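Ticket 292 - Marcador en vivo y hándicaps, torneo social de golf (club Beaudoin)
Estado: abierto, prioridad alta
Abierto por: Noémie Robichaud
Asignado a: Murray Pelletier

18/02/2021, 8:05
Los hándicaps no cuadran en la app Sukik. Jugadores con hándicap 12 salen con 2 en la hoja de salidas. No todos, solo los que se dieron de alta desde el móvil. Salida del primer grupo a las 9:30. Urge.

8:11 Murray
Visto. ¿Versión de la app? ¿Se sincronizó anoche con Moler?

8:14 Noémie
La última, creo. Sincronización lanzada anoche, dio OK.

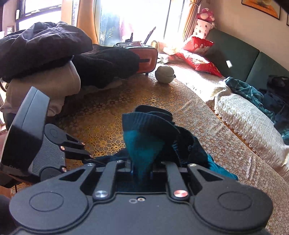
Reinicié la tablet de la caseta. Igual. En el portátil de secretaría los mismos jugadores salen bien, asi que el dato en Moler está correcto y se estropea al bajar a Sukik.

8:22 Murray
Entonces es el campo de texto. En el alta desde móvil el hándicap entra con espacio delante y Sukik se come el primer dígito. Lo vimos en May con los juveniles. Prueba: abrir ficha, borrar hándicap, escribirlo a mano, guardar, volver a sincronizar. Solo una ficha, no toques las demás.

8:29 Noémie
Hecho con una ficha. Sale 12. Bien. Pero ahora el jugador ha cambiado de grupo, estaba en el del tee 1 y aparece sin grupo.

8:31 Murray
Normal, al guardar se recalcula. No sigas a mano. Voy a pasar el script de limpieza desde aquí. Cierra Sukik en la tablet y en el movil del starter, si queda una sesión abierta machaca los cambios.
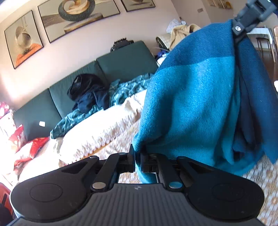 8:40 Murray
Script pasado. Corregidas 30 fichas. Grupos restaurados de la copia de anoche. Abre y mira.

8:44 Noémie
Hándicaps OK. Grupos OK. Hoja impresa y en el tablón. Falta el marcador en vivo: la pantalla del bar enseña la clasificación del torneo anterior.

8:47 Murray
Eso ya no es Sukik, es Firar. En ajustes, "competición activa", seguramente sigue apuntando a la vieja. Cambiar y refrescar.

8:55 Noémie
No me deja. "Usuario sin permisos". Antes podía.

8:58 Murray
Te he dado permiso de editor. Sal y vuelve a entrar.

9:03 Noémie
Dentro. Cambiada. La pantalla sale en blanco.

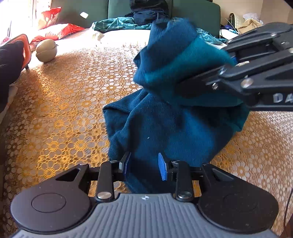
9:06 Murray
En blanco está bien, todavía no hay golpes. Mete un resultado de prueba en el hoyo 1 y dime si aparece.

9:10 Noémie
Aparece, tarda un poco. Borrado el de prueba. El primer grupo ya está en el putting green, lo dejamos así.

9:12 Murray
Ok. Pendiente por mi parte: validar el campo en el alta móvil para que no acepte espacios. Mientras tanto, las altas solo desde secretaría, porfa. Y revisar por qué perdiste los permisos en Firar, sospecho de la ultima actualización.

14:36 Noémie
Último grupo en casa club. Clasificación scratch bien. En la de hándicap hay un empate en el segundo puesto y Firar los ordena por apellido, tendría que ser por los últimos nueve hoyos. Lo corrijo a mano para la entrega de premios, pero apúntalo.

14:41 Murray
Apuntado, abro ticket aparte para el desempate. Este lo dejo abierto hasta subir lo del alta móvil.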